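Tornow tabletop set: house rules for recording

Hi, Fuseini Agbenyega again! I look after this set, and these are the rules I'd love everyone to follow before sending me new runs (version of 17/04/2018, replaces the one in the Jerard folder).

We have 3000 runs so far and I kept 2772. Most of what I dropped broke rule 2, so please read that one twice.

1. One task per run, one sentence per task.
2. Keep the failed grasps! Mark them "fail" and send them anyway.
3. Anyone in the room stays seated and out of the arm's reach while it moves.
4. Route cables away from the joints, and check them again every 40 runs.
5. Leave glare alone. No retouching (I mean it).

Questions go to me, or to the Hulton list if I'm slow. Next merge is in May.
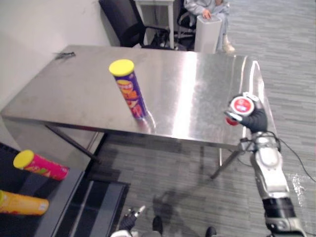

Right gripper holding a round lid beside the steel table, snack can standing on top.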